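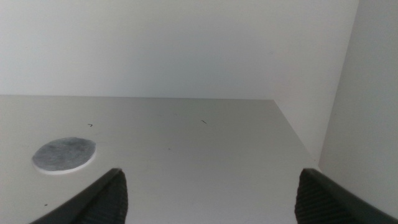

The Skitov Quince Growers met on June 27, 2024, in the packing room at the Marar orchard. The main business was the variety list, which now has more entries than the online catalog will take. Minutes of the previous meeting were read and accepted with one correction: the row of seedlings lost to fire blight was the east row, and the west row is healthy. Under photographs, it was agreed that fruit and leaf pictures for the catalog should all be taken against the same plain background. A light gray work surface with white walls behind it, as at the top of these minutes, was chosen because it does not throw color onto yellow skin. Members who have been using a green cloth are asked to stop. Older pictures stay up until there is fruit to replace them.

Variety list

The list stands at 1,006 entries. The Trelo catalog page, on the plan the group pays for, holds 1,000. The last entries were typed in without an error message, and they do not show on the public page. Moving to the larger plan was discussed and put off. Several members felt that the list has too many duplicates in it and should be cleaned up before any more money is spent.

Most of the duplicates come from spelling. The same tree has been entered with and without accents, under a translated name, and under the name of the village where the cuttings came from. It was agreed to keep one main entry for each variety and to put the other names in the synonym field. Where it is not certain that two names are the same plant, both entries stay and a note is added to each. Entries are not to be merged on the strength of a nursery catalog description alone.

There was a longer discussion on flowering quince. Some members want it off the list, as it is a different genus and confuses people who are looking for fruit to cook. Others pointed out that the page gets a good many visitors looking for it. Decision: it comes off the main list and goes on a separate page with a link at the top.

Source column

The links in the source column were checked before the meeting. The links to the Jonumer nursery no longer work, as the nursery has rearranged its site. New addresses will be added for the varieties it still sells. For those it has dropped, the entry will read "formerly Jonumer" with no link. Members who bought trees there and kept the tags are asked to bring them in, since the tags carry a stock number the site never showed.

Orchard report

Fruit set at Marar is fair on the older trees and poor on the young ones, with frost at bloom given as the likely cause. Leaf spot has shown up on the lower branches in the back block. Fallen leaves will be raked and removed this year. It was agreed not to spray before the next meeting.

The 4 trees labeled "unknown, smooth skin" have been budded onto fresh rootstock as a backup. The original trees are leaning and may need to come out after harvest. A request to rename them was turned down — they keep the present label until someone can match them to a known variety.

Irrigation on the lower block was repaired. The timer still runs an hour fast and has to be reset by hand.

Budwood requests

There were 3 requests from outside the group. Two were approved for cutting in August, with the person asking to pay postage. The third asked for rooted plants, and the group does not ship those. A reply will be sent with the dates for winter cuttings.

It was noted that budwood sent out last year in dry newspaper arrived in bad shape. From now on it goes in damp paper inside a sealed bag, with the leaf blades cut off and the stalks left on. Each stick is to be labeled, as one label per bundle has caused mix-ups.

Other business

The pole pruner has not been returned to the tool shed. Whoever has it is asked to bring it back before harvest.

The label printer is low on tape. Aluminum tags written with a ballpoint will be used in the orchard until the new tape comes.

Next meeting: August, at Marar, date to be posted on the Trelo page.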